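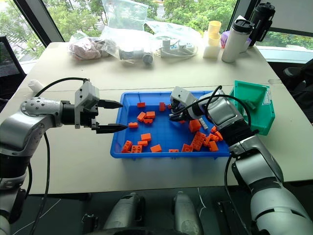
Wernley opens a sorting service for second-hand building bricks

Families, schools and day care centers can bring in mixed bricks from 23rd April

WERNLEY – Many homes have a box of toy building bricks that is no longer used. The children have grown, the sets are mixed together, and the instructions were lost years ago. From 23rd April the Stirka toy workshop in Wernley will accept such boxes, sort the bricks by color and give them out again to places where children play.

The service is called Jonetti. It was prepared during the winter by Stirka together with the Lindholm toy library, which already lends puzzles and board games to families in the town. A first trial was held in October, when 43 households handed in their old bricks.

"We expected a few bags and we received a full storage room," says Torunn Solberg, manager of the Stirka workshop. "People were glad that somebody wanted them. Several parents told us they had moved the same box from one apartment to another and never opened it."

One tray, one color

The method is simple. All bricks from one delivery are first poured out and separated by color. Each color then gets its own turn in a shallow blue plastic tray with a raised rim, so that the small pieces do not roll to the floor. In the tray the bricks are spread out and checked again, and pieces which do not belong there are moved out.

This second check was added after the trial. In the first weeks the workshop sent out boxes marked with one color, and the receivers found other colors inside. It is easy to miss a small piece when it lies between many bricks of the same kind.

"A gray brick among the orange ones you will see at once if the tray is not too full," explains Karthik Howlader, who is responsible for the sorting tables. "When we put too many bricks in, they lie on top of each other and we must start over. Now we take a smaller portion and it goes faster in total."

The bricks are also looked at from every side. A brick that stands on its end or lies with the hollow underside up is turned, and if the edges are cracked or have bite marks it goes to plastic recycling. In the trial, nearly 12 percent of the material was removed for this reason.

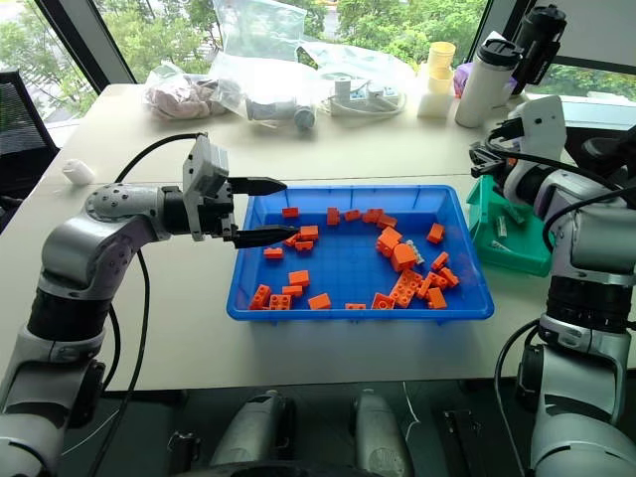
Orange bricks in the blue sorting tray, with a green tray beside it on the table.

Boxes for schools and day care

After sorting, the bricks are washed, dried on towels and packed in boxes with a label that shows the color and the weight. A school can order one color only, or a mixed box which is put together according to its wishes. Teachers have asked most of all for single colors, as these can be used for counting, for patterns and for building tasks in small groups.

Borghild Sundqvist teaches first grade and received two boxes after the October trial. In her class the children build towers in one color and then compare the height with a paper ruler.

"Before, they spent half of the lesson searching for the right piece," she says. "With an orange box and a blue box on the table, they begin to build immediately. They also put the bricks back in the correct box, most days."

The Lindholm toy library will keep 42 boxes for lending. They can be borrowed for four weeks at a time with an ordinary library card, and there is no fee. Muammer Değirmenci, who plans the lending, asks borrowers not to mix the content of two boxes before they return them.

What can be handed in

Stirka accepts all plastic building bricks with studs, in any color and any amount. Small plates, wheels, doors and windows are also welcome. Bricks that are glued together cannot be used, and the same is true for bricks which have been painted. Finished models do not have to be taken apart at home.

Please do not hand in batteries, motors or metal parts together with the bricks. Boxes and bags should be closed well, and it helps the workshop if large amounts are divided so that one person can carry them. Instructions and empty cardboard packages can stay at home.

Deliveries are received at the workshop entrance at 78 Lindholm Street. Schools and day care centers that want to order boxes should write to the workshop and tell the age of the children and how many will use the bricks at the same time. Orders are handled in the order they arrive, and the first boxes from the spring collection are expected to be ready after four weeks.

Contact for press

Kerstin Stüber, information, Stirka toy workshop, Wernley
Visits to the sorting tables can be arranged by appointment.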